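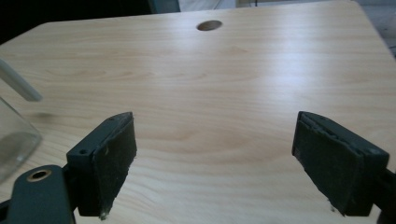
Our project studies how a robot can learn a task from a person who does the task with two hand-held grippers. In the usual way of teaching, the operator moves the robot by remote control, and this is slow for a beginner. With the hand-held tool the person works directly at the table, and the tool records the motion of the hand. The camera on each gripper looks between the two fingers, so the pads stay in view all the time, and also the lint that collects on their lower tips. At first we thought this was only a question of cleaning, but later it became important for our work (see Results).

1. Setup

The work was done in the robotics room at Bercombe. We used a wooden table that stands on a carpeted floor, and one operator who holds a gripper in each hand. On top of each gripper there is a white marker plate with black dots, and the position of the gripper is calculated from it. The cables go down past the hands to the recording computer. We called our recording program Ollex. It stores the finger opening, the position of both tools and the camera pictures with the same clock.

2. Task

We chose a task that needs both hands. One gripper must hold a small container with a lid, and the other one must take the lid and put it beside. The operator begins with the grippers on the two sides of the container, waits for the start signal, and finishes with both tools open. If the container fell, the recording was kept but marked as failed.
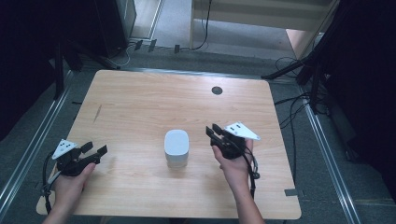
3. Results

We recorded 569 demonstrations, fewer than the 1,000 that we had planned in February. The main reason was time. After each change of operator the calibration had to be repeated, and we did not include this in our plan. The demonstrations by hand were nearly three times faster than the same task by remote control, which we tried on the Pandey arm in the next laboratory.

The weak point was the grip. The lid is smooth, and it often turned between the pads in place of coming off. We compared the failed recordings and found more of them in the later sessions, so we looked at the pads again. The covering was frayed and had threads hanging from the lower edge. 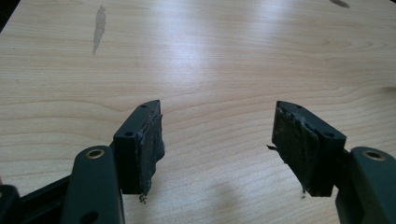

Figure 3. The two pads with worn covering, gripper open, nothing held.

We believe that the wear explains a part of the failures, but we cannot prove it, as we did not write down the state of the pads at the beginning. For the next group we recommend to change the covering before every series and to note it in Ollex. The Galletti pads that we ordered did not arrive before the end of the project.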